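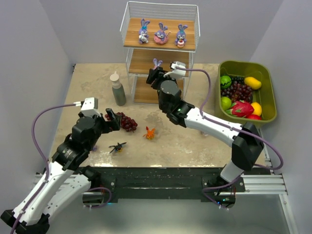

Readers who wrote to Gorance after the June number held that small figurines belong together on a single shelf, and that a set divided between two levels soon looks neglected. The advice has merit. At the Lindgren reading room, where the toy collection has grown to 752 pieces, purple bunnies are kept on open wooden shelves and artificial fruit is gathered in a tray – grapes included. Staff return each item to its proper group at closing. The Fenasside branch follows the same practice with 67 pieces, and reviews its shelves every 3 months. Labels are to be added next year.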